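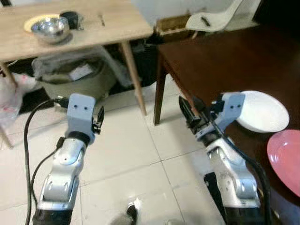

February, 14:20. Bench notes, file sync over the local network

Carried on with the Kowalchuk router after yesterday's dropouts. Firmware left as it was. Moved the 5 GHz band to channel 106 by hand and the admin page took the value without complaint, then went back to 36 on save. No such channel at that width as far as I can tell, so the page isn't validating input. Set it to 100 and it stayed.

Test set: one folder of mixed files, mostly small text, plus 3 large archives. Sender is the Cleneo laptop, receiver the old desktop by the window. Sync client is Skaltomance, default settings, encryption on.

Run 1, both on wifi: completed, two retries logged, both on the same archive.
Run 2, receiver on cable: completed, no retries.
Run 3, both on cable: completed, no retries, little difference in time from run 2.

Retries in run 1 line up with the laptop roaming between the two access points. It hasn't moved off the bench, so the signal threshold is set too tight. Loosened it one step. Repeated run 1 and got a clean log, but a single pass proves very little. Needs 10 in a row before I change the setting on anything else.

Small files are still slow whichever link is used. CPU on the desktop sits high the whole time, so I suspect the per-file checksum. Ebony Pryor tried batching them into one archive on the Zulbridge machines last month and saw a clear gain, at the cost of losing resume on a broken transfer. Ask her for the script.

Also noted: the client writes its log in UTC and the router uses local time with summer time enabled permanently, so entries are an hour out. Corrected on the router. Older logs not corrected, mind this when comparing.

To do:
repeat run 1 with encryption off
swap the patch lead on port 2, clip is broken
export router config before touching anything else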